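4.2 Training scenes and the wrist view

We began, as many groups do, with a single overhead camera, and for a good while we were quite happy with it. The trouble showed up late in the grasp, when the hand itself hid the block and the policy had to work from memory. Moving to a view fixed near the gripper changed the character of the problem more than we had expected. The fingers now stay in nearly the same spot in every rendered image, and the blocks and the table seem to drift past them, so the network can learn one simple relation between pad and block and use it all over the table.

All training data comes from the Vorach simulator, with tabletop layouts drawn by our own scene generator, Pikmont. Each layout scatters colored blocks of differing lengths over a wood-grained surface. We kept the textures plain on purpose and spent our rendering budget on lighting, with strong lamps placed at random so that hard shadows fall over blocks and table alike. In total we recorded 2,215 grasp attempts and held back 632 of them for testing.

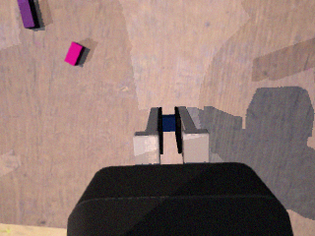
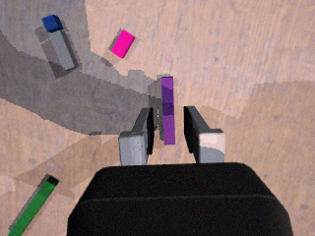
Figure 3. Rendered wrist views. First: the fingers around a small dark blue block. Second: the fingers on either side of a long purple block, with a gap on both sides.

Shadows turned out to deserve all that attention. In an early version of the generator we lit everything evenly, and the policy we trained on those images was charming to watch and nearly useless once a lamp was moved. It would line up with the dark edge of a shadow and close on bare table. With random lamps in the mix, these misses became rare enough that we could go through the remaining ones by hand, and we found just 11 in the whole test set.

Block length was the second thing we had to think harder about. A short block forgives a good deal, but a long one has to be gripped across its narrow side, and a small error in wrist angle can bring one pad down on top of it. We therefore let the policy correct its angle at every step until the fingers start to close - a small change in the code, and one we wish we had made sooner. The Onstead baseline, which fixes the angle before the hand comes down, is compared with our method in Section 5.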